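The Reading Room on the Upper Floor

Reading time: 6 minutes

Mwanahawa Masanja asked me to come at four in the afternoon, when the reading room is most quiet. She is already at the long table when I arrive, and she is putting pencil marks inside the covers of secondhand books. Two chairs away Elibariki Mwaipopo is reading, and he lifts his hand to me but does not stop.

The room belongs to Hurkik, a small reading club which started with one suitcase of novels. Today the register has 2579 titles. Most of them live in a storage room downstairs, and the shelves upstairs show only a part, which Mwanahawa changes in September and again in spring.

"I did not study to be a librarian," she tells me. "I was an accountant for a furniture shop. I like when things have a place. That was all my qualification."

I ask her about the table, which was the first thing that the club bought new. She becomes more lively.

"We discussed the table for almost five months! Harvey wanted small desks, one person for each desk, like in a school. I said no. If you give people one big table, they will put their things on it and they will see what the other person is reading. From that comes the talking."

Harvey Arsenault, who keeps the register, still thinks the small desks were a good idea. He told me this on the telephone, before I could ask.

And people do put their things on it. Books stay in piles between one visit and the next, one pile high and another one lower, with somebody's cup in front. There is a wooden mannequin of the kind that artists use for drawing, with one arm out. There is a red coaster, and a bottle of pale yellow juice with a white cap. The club has only one rule about drinks, that they must have a lid or they must stand far from the books, and Mwanahawa admits that the cups do not always follow it.

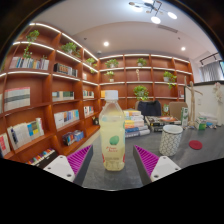
"The piles are not disorder"

I was curious why the books on the table are not put back on the shelves in the evening. In the library of my childhood we were punished for such a thing.

"The piles are not disorder," Mwanahawa says. "They are a conversation. When Nafula puts a book about bridges on top of a cookbook, the next person asks why. If I put everything back, the next person finds only a clean table, and he sits down and looks at his telephone."

Nafula Mfinanga comes up the stairs when we are speaking of her. She is the member who borrows the most, with 155 books last year, and she is a little embarrassed by the number.

"Some of them I only opened," she says. "I take six home and I finish two. But I want to have the other four in the house. It is difficult to explain this to my husband."

She was the person who brought the mannequin. In the winter she tried to learn drawing from a book by herself, and she made the figure stand in a different position each evening. The drawing has stopped, but the mannequin remained. Other members now change its arms when they pass.

"Once it was pointing to the shelf with the travel books," Nafula says. "I took one. It was not very good."

The shelves and the light

The shelves were a bigger work than the table. They are of wood in a warm color, orange and brown, and they go along the side of the room and continue on the back wall. A carpenter from the Sulemana workshop built them, and he asked to be paid partly in books, which the club accepted with pleasure.

What the visitors notice first, however, is the light. Every shelf has a white strip along its front edge. Elibariki finally closes his book to tell me about it, because the strips were his project.

"Before, we had only the lamps on the ceiling," he says. "The top of each book had light, and the bottom shelves were like a cave. Old people had to go down on their knees with a flashlight. I calculated the price, it was 1067 for all the strips and the cable, and Mwanahawa gave me 1000. So I paid 67 from my pocket and I mention it at every meeting."

"At every meeting," says Mwanahawa.

The plants came after the light. The one with long stems stands on the top shelf, at the end, and it hangs down over the books there. Nafula would like to cut it. Elibariki is against cutting, and for the moment he is winning. There is also a leafy plant and a smaller one on the upper shelves, which make less discussion.

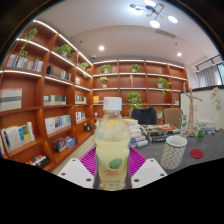
I ask how the books are arranged, as I could not find the system myself. Mwanahawa laughs and says that there were three systems and each of them has left something behind. First it was by the alphabet. Then Faraji Odera, a member who has now moved to another city, arranged a part by color during one weekend, without asking anybody. There was a small scandal, but the children could suddenly find their books again, for a child remembers that a book was blue.

"So I kept some of his colors," she says. "After that I started with subjects, and I am still in the middle. Big books I put low, where it is possible. They are heavy, and I do not wish to read in the newspaper that an atlas fell on a member."

Some of the lower places she leaves a little free. A shelf that is completely full is not friendly, in her opinion, and people are afraid to take a book out of it when they think they cannot push it back.

Before I go, I ask each of them which book they would give to a new member. Elibariki says it must be something short. Nafula wants to know first if the person has a garden. Mwanahawa does not answer. She goes to the shelves, stays there for quite a long time, and comes back with a thin book for me, already written in the register under my name. I have to return it in three weeks.

Last updated: September

Comments (3)

Dirkov
I was a member in the time of the suitcase. Please greet Harvey from me. He was right about the small desks.

Kurnel
What kind of plant is the hanging one? Mine always gets brown after some months, and it also stands near a lamp.

Faraji Odera
It was not a weekend, it was one evening. And I did ask somebody, I asked Nafula.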